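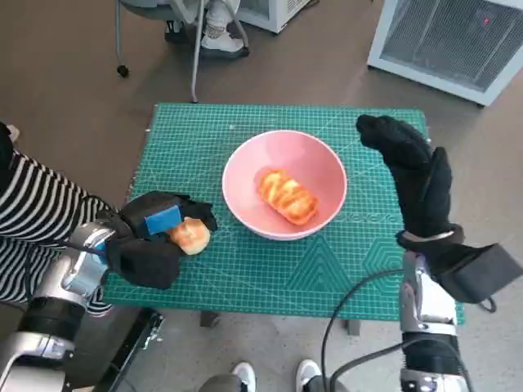 Wer in der Region Prekholm bei der Krankenkasse Andberg versichert ist und Typ-2-Diabetes hat, kann sich seit August für ein neues Versorgungsmodell einschreiben. Die Kasse vergütet darin erstmals eine digitale Ernährungsberatung, die fest mit der Behandlung in der Hausarztpraxis verbunden ist. Entwickelt wurde das Programm vom Anbieter Claltura. Die Teilnehmer tragen ihre Mahlzeiten in eine App ein, vom Mittagessen bis zum kleinen runden Brötchen zwischendurch, und die Praxis sieht die Einträge zusammen mit den Zuckerwerten. Bisher liefen beide Angaben getrennt ein, oft auf Papier.

Der Vertrag gilt zunächst für 18 Monate. Beteiligt sind acht Praxen, eingeschrieben haben sich bislang 2.669 Versicherte. Andberg zahlt je Patient eine Pauschale von 397 Euro für die gesamte Laufzeit. Ein Teil davon wird erst fällig, wenn die Praxis die vereinbarten Gespräche dokumentiert hat. Erreicht ein Patient seine Zielwerte nicht, entstehen weder ihm noch der Praxis Nachteile.

»Wir wollten keinen Vertrag, bei dem sich Ärzte die leichten Fälle aussuchen«, sagt Dayana Ibarra, die bei Andberg die Verhandlungen geführt hat. Deshalb dürfen die Praxen niemanden ablehnen, der die Diagnose hat und volljährig ist. Auch wer kein Smartphone besitzt, kann teilnehmen — die Angaben nimmt dann das Praxispersonal telefonisch auf.
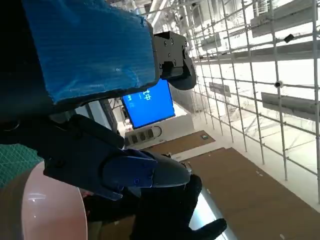
Gerade dieser Punkt war umstritten. Die Praxen fürchteten zusätzliche Arbeit, die mit der Pauschale nicht abgedeckt ist. Zyanya Quezada, Hausärztin in Galindo, hat trotzdem unterschrieben. Sie rechnet damit, dass vor allem ältere Patienten den Telefonweg wählen. »Wenn das überhandnimmt, müssen wir nachverhandeln«, sagt sie. Eine entsprechende Klausel steht im Vertrag.

Offen ist der Umgang mit den Daten nach dem Ende der Laufzeit. Claltura speichert sie getrennt von den Abrechnungsdaten der Kasse, Andberg erhält nur zusammengefasste Auswertungen. Wer aussteigt, kann die Löschung seiner Einträge verlangen. Ob die übrigen Datensätze in ein Anschlussprojekt übernommen werden dürfen, prüfen die Vertragspartner noch.

Weitere Artikel zum Thema
Hausarztverträge: Was bei der Einschreibung zu beachten ist
Zuzahlung bei Teststreifen: Welche Kassen was übernehmen
Telefonische Beratung in der Praxis: Streit um die Vergütung
Gesundheits-Apps und Datenschutz: Die wichtigsten Regeln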